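3.2 Work surface and object placement

Trials used a plain dark gray surface, chosen for its low contrast within itself and high contrast with the objects. Lighting was kept even, although slight darkening toward the left and right sides could not be removed. Each layout was assigned from a list of 40 start positions, and the Kamata and Morneo sets shared the same list.
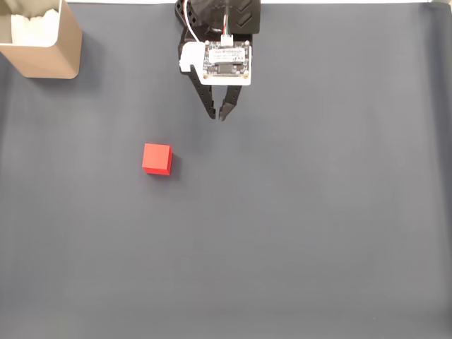 Figure 2. Single-object layout, seen from directly above: one red cube, left of center.

Position error was computed in the plane of the surface only; height was not recorded. Of 880 placements, 26 were dropped — most of them in the Morneo set — where the object lay outside the marked tolerance. Red was kept for all single-object layouts so that one color threshold could be applied throughout. Layouts with two or more objects are treated in Section 3.3.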